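Speaker notes, Wosdale workshop day, February 2018
Suha Chidiac

Slide 1. Say good morning, say thank you to Dunau for the room. Speak slowly. Ask who has already moved a robot arm by hand. Wait for the hands.

Slide 2. Two ways of showing a task. In the first you hold the arm itself and guide it through the motion. In the second you hold a leader arm and the other one follows. At Wastport we began with the first way in January. Our own hands were always in the view of the cameras, and the policy learned to expect them. Pause here, people usually laugh.

Slide 3. The cloth task. Take one cloth from the bin, put it flat on the table, let go. We recorded 524 demonstrations with 2 operators. We kept all of them except 68, where the operator hesitated too long above the bin. Explain that hesitation is also learned by the robot, it will stop at the same place and wait.

Slide 4. What the wrist sees. The wrist camera is close to the fingers, so the operator must learn to look at the screen and not at the table. This took me several days.

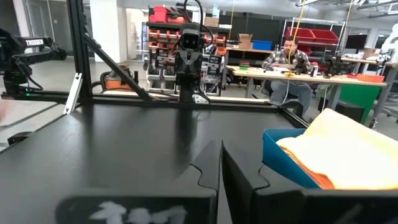
With cloth the difficult moment is the closing of the fingers. If you close too early, you pinch only air. If you go too deep, you take two layers together. I tell new operators to come down at the fold, stop, then close.

Slide 5. Advice for the operators. Change the position of the bin between the recordings. Same speed in the morning and in the afternoon. Rest your wrists, please.

Slide 6. Next. Quintero wants 1000 demonstrations before the next training. Mention that the colour of the cloths will be changed too. Questions, if there is time. If somebody asks about force feedback, say we do not have it yet.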